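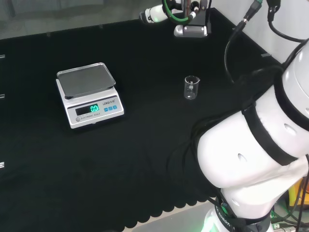

Fig. 1. Scale with green readout at 0.0, and glass beaker with pouring spout.

Unit 4. Weighing liquids by difference
Course notes, Measurement Lab, October
Prepared by Lemlem Wolde; revised by Anjana Khondokar

4.1 Purpose
A beaker is a container first and a measuring device second. The lines on its wall are a guide for filling and should not be entered in the data sheet as a volume. In this unit the quantity of liquid is found by mass: weigh the vessel, add the liquid, weigh again, subtract.

4.2 Terms
Tare mass: the mass of the vessel alone.
Gross mass: vessel plus contents.
Net mass: gross minus tare.
Zero: the reading with nothing on the pan. A zero reading says nothing about accuracy at higher loads. That is checked separately with the reference masses (Unit 3).

4.3 Resolution
A display such as the one in Fig. 1 shows one digit after the point. Read the unit from the manual before the first weighing and write it at the head of the column. The last digit is the limit of what can be claimed. If a display in grams steps by 0.1, each reading carries a rounding error of up to 0.05 g, and a difference of two readings can carry up to 0.1 g. For a net mass of 11 g this is close to 1 percent. For 131 g it is under 0.1 percent. Small samples therefore go to the analytical balance in the side room - ask Aisyah Purba for access.

4.4 Procedure
Set the scale on a firm, level surface. Smooth any table cover under the feet.
Switch on with the pan clear and wait for a steady zero.
Put the dry beaker in the middle of the pan. Record the tare mass.
Take the beaker off the pan and fill it. Do not pour over the scale.
Wipe the outside, return the beaker to the pan, record the gross mass.
Remove the beaker and check the zero again. If it has moved by more than one step, repeat the run.

4.5 Worked case
Tare 131.0 g, gross 342.0 g. Net mass is 211.0 g. With water at a density of 0.998 g/mL the volume is 211.4 mL. Air buoyancy is ignored at this level.

4.6 Pouring losses
Liquid left on the wall after emptying is not part of the delivered amount. For delivered mass, weigh the beaker full and then again after pouring, and subtract. Pour from the spout, hold for a slow count of five, touch off the last drop.

4.7 To hand in
One data sheet per pair, with five runs at a nominal 40 mL. Give the mean and the spread, and keep the rejected runs on the sheet - struck through once, still readable. Sheets go to Kurniawati Purba by 4 p.m.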